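3.2 Demonstration collection

Demonstrations for the cloth tasks were recorded by teleoperation on the Sturero cell. Two operators shared the work, and each completed a 30 minute warm-up on practice items before any of their episodes were kept. The final set holds 900 episodes, all recorded under the same overhead lighting. An episode begins with the gripper open above the table and ends when the operator releases the pedal. Starting poses of the cloth and the container were drawn from a list prepared in advance by F. Leemans, so that the operators did not choose their own layouts.

The policy receives the wrist view and the joint state. We kept the wrist camera close to the fingers so that both tips stay in view during the approach, at the cost of a narrow field. Objects are therefore often only partly visible at the start of an episode, and the policy must act without a full outline of either one. 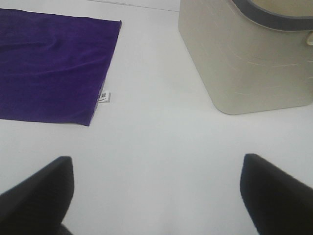 Figure 4. Wrist view with the gripper open. Purple cloth at upper left, cream container at upper right.

Small features such as the white label on the right edge of the cloth in Figure 4 were left in place. In an early pilot, labels had been cut off to simplify segmentation, and the resulting policy tended to close on them when they appeared at test time – a failure we did not see after retraining on unaltered items. Printed characters on labels are not legible at the input resolution and were not used.

Episodes were reviewed by a second person, who marked each as kept, trimmed or discarded. Trimming removed idle time at the start only. Pauses during the approach were retained, as they often came just before a change of grasp point. Disagreements over a mark were settled by G. Peeters, who did not operate the robot.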